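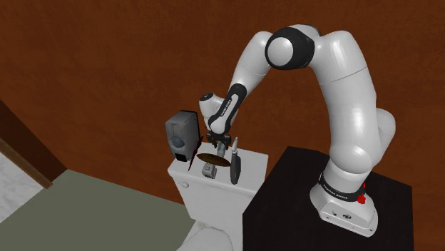
Home Syllabus Notes Problem Sets Lab Contact

Building Water Systems
Unit 4 notes: The gravity-flush toilet as a hydraulic device
Instructor: Weidong Yu, Duan Hall, Room 904
Lab section: Huguette Lapointe

Last updated: April

4.1 Scope

These notes cover the tank-type gravity toilet from the supply stop to the outlet of the trapway. Pressure-assist units and flushometer valves are treated in Unit 5. The drain line downstream of the closet flange is treated in Unit 6, apart from the short remarks on venting in 4.7.

You need the continuity equation, the Bernoulli equation and the orifice equation from Unit 2. All quantities are in SI units except nominal pipe and valve sizes, which stay in inches as they do in the trade. Take the density of water as 1,000 kg/m³ and g as 9.81 m/s².

Symbols used:

A – plan area of the water in the tank, m²
a – area of the flush valve opening, m²
C – discharge coefficient, no units
h – height of the tank water surface above the valve opening, m
Q – volume flow rate, m³/s
v – velocity, m/s
t – time, s

4.2 Why there is a tank

A branch line in a house is small. It can deliver enough water to refill a tank in a minute or so, but it can't deliver the short, high flow needed to start a siphon in the bowl. The tank stores water at low flow over a long period and releases it at high flow over a short one. It does the same job as an elevated tank in a town supply, on a smaller scale and with a much shorter cycle.

The energy available for the flush is the potential energy of the stored water. Line pressure has no part in it once the tank is full. A toilet on a weak supply flushes as well as one on a strong supply. It only takes longer to be ready again. Students often get this wrong on the first problem set, so check which part of the cycle a question is asking about before writing any equation.

4.3 Pressure in the tank

With the water at rest, gauge pressure at the valve opening is

p = ρgh

For a water height of 30 cm:

p = 1,000 × 9.81 × 0.30 = 2,943 Pa

This is small compared with typical supply pressure. It acts on the top of the flapper and holds it closed. The pull needed at the chain to lift the flapper is the pressure difference times the sealed area, plus the weight of the flapper, less its buoyancy. Once the seal is broken the pressure difference drops quickly, and a flapper with a trapped air chamber will float clear of the seat and stay up until the water level falls.

Note on chain length: a chain with too much slack uses up the travel of the lever before it lifts anything. A chain with no slack can hold the flapper slightly open. Both faults appear in Lab 4.

4.4 Discharge through the flush valve

Treat the valve opening as an orifice under a falling head. The ideal velocity is

v = √(2gh)

With h = 0.30 m, v = 2.43 m/s. The actual flow is reduced by contraction of the stream and by friction, both of which are lumped into C:

Q = C a √(2gh)

Worked example. A tank has a 2-inch flush valve, C = 0.60 and a starting water height of 0.30 m. Find the starting flow.

Diameter = 0.0508 m
a = π(0.0508)²/4 = 0.00203 m²
Q = 0.60 × 0.00203 × 2.43 = 0.00295 m³/s, or 2.95 L/s

The value of C here is a textbook value for a sharp-edged opening discharging freely. A real flush valve has a rounded seat, a hinged flapper partly in the stream, and a bowl inlet passage below it that is running full or nearly full. Guangming Yu's measurements on the lab tank are posted with the Unit 4 data and should be used for the lab report in place of 0.60.

4.5 Time to empty

As the level falls, Q falls. Setting the outflow equal to the rate of change of volume and neglecting inflow from the fill valve:

−A dh/dt = C a √(2gh)

Integrating from h₁ to h₂:

t = [2A / (C a √(2g))] × (√h₁ − √h₂)

Worked example, continued. Let A = 0.040 m², h₁ = 0.30 m and h₂ = 0.15 m.

Volume released = 0.040 × 0.15 = 0.0060 m³, or 6.0 L
2A = 0.080 m²
C a √(2g) = 0.60 × 0.00203 × 4.43 = 0.00539
√h₁ − √h₂ = 0.548 − 0.387 = 0.160
t = 0.080 × 0.160 / 0.00539 = 2.4 s

Average flow is 6.0 / 2.4 = 2.5 L/s. Compare this with the starting flow of 2.95 L/s. The lower half of the water in a tank is worth less than the upper half, because it leaves at a lower rate. Many tanks are therefore designed so that the flapper closes with a good depth of water still above the valve. That reserve keeps the head up during the part of the flush that counts.

Placing a filled bottle or a brick in the tank changes A and leaves h alone. Lowering the float changes h. The two methods save water in different ways and have different effects on the peak flow. Problem 3 asks you to compare them for the same volume saved. Bricks are not recommended in practice – they shed grit, and grit ends up on the valve seat.

4.6 The bowl and the siphon

Water entering the bowl is split between the rim holes and, in most current designs, a jet at the bottom of the bowl aimed into the trapway. The rim flow washes the surface. The jet flow pushes water over the weir of the trap fast enough to fill the passage.

The sequence is:

1. Bowl level rises above the weir and spills into the down leg.
2. Flow increases until the down leg runs full across its section and air is swept out.
3. The siphon is established. The pressure at the crown falls below atmospheric and water is drawn from the bowl faster than it is being supplied.
4. The bowl level drops to the inlet of the trapway, air enters, and the siphon breaks.
5. Refill water from the fill tube restores the trap seal.

Step 2 sets the minimum flow. Below this flow the water simply runs over the weir as in an open channel, and the bowl contents are diluted but not removed. This is what happens when a person pours a cup of water slowly into the bowl. A bucket emptied in one motion will start the siphon with no use of the tank at all, and it is a useful test for separating a tank fault from a bowl fault.

Crown pressure can be estimated from Bernoulli between the bowl surface and the crown. With z the height of the crown above the bowl surface and v the velocity in the trapway:

p = −ρgz − ½ρv²

Losses make the gauge pressure lower still. For the dimensions found in a residential bowl this is nowhere near vapor pressure, and cavitation isn't a concern.

4.7 Venting

The slug of water leaving the bowl pushes air ahead of it and pulls air behind it. Without a vent, the low pressure behind the slug can draw down the seals of nearby traps. Symptoms are gurgling at the sink or tub and a low water level in the bowl after the flush. A partly blocked vent gives the same symptoms at a lower level and is often mistaken for a drain clog.

4.8 Refill and leakage

The fill valve sends most of its flow into the tank and a smaller part through the refill tube to the overflow pipe and on to the bowl. The split is fixed by the size of the refill port. If the refill tube is pushed down inside the overflow pipe below the tank water level, it can siphon the tank continuously. It should be clipped so that the end stays above the rim of the overflow pipe.

Leak diagnosis by dye:

– Turn off anything that could call for water.
– Put dye in the tank. Don't flush.
– Wait 30 minutes.
– Color in the bowl means the flapper or its seat is leaking.
– No color in the bowl but a falling tank level means a leak at the tank bolts, the spud gasket or the supply connection.

If the tank level is at the top of the overflow pipe and the fill valve keeps running, the fault is in the fill valve or its float setting. The dye test is not needed in that case.

Clear the tank lid before lifting it. Lids carry bottles, tissue boxes and other loose bathroom items, and a cap or a small container dropped into the tank can lodge under the flapper. Place the lid flat on a towel on the floor. Vitreous china will chip on tile. 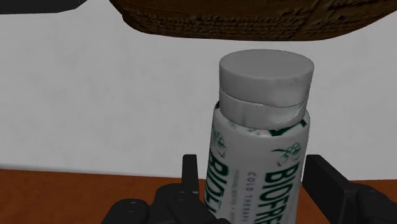
4.9 Lab 4 procedure

Work in pairs at the Vonemero bench. Kofi Fiadzo has the key to the tool cabinet.

1. Measure the inside length and width of the tank at the normal water line and again at the closing level. Calculate A as the mean of the two areas.
2. Mark the static water level on the tape inside the tank.
3. Close the supply stop.
4. Flush and record the level against time from the video. Start the clock when the flapper leaves the seat.
5. Open the stop, let the tank fill, and repeat until you have three usable runs.
6. Plot √h against t. The plot should be a straight line over most of the flush. Find C from the slope.
7. Repeat with the float set to the lower mark.

The first and last few points will fall off the line. At the start the flapper is still moving. At the end it is closing and a is no longer constant. Leave these points on the plot but out of the fit, and state which ones you left out.

4.10 Problems

Problem 1. Derive the expression for t in 4.5 with a constant inflow from the fill valve included. It doesn't reduce to a single square-root term.

Problem 2. A flapper seals an opening of the size used in 4.4. Neglecting its weight and buoyancy, find the force needed to lift it at h = 0.30 m.

Problem 3. See 4.5. Use the same tank. Plot Q against t for both methods on one set of axes.

Problem 4. Explain why a bowl with mineral buildup in the rim holes may fail to siphon even with a full tank and a flapper that opens all the way. Refer to the split described in 4.6.

Problems 1 to 3 are collected at the start of lab. Problem 4 is for discussion. Questions on grading go to Yuxi Qiu.

Reading for Unit 5: flushometer valves, course packet, first section only.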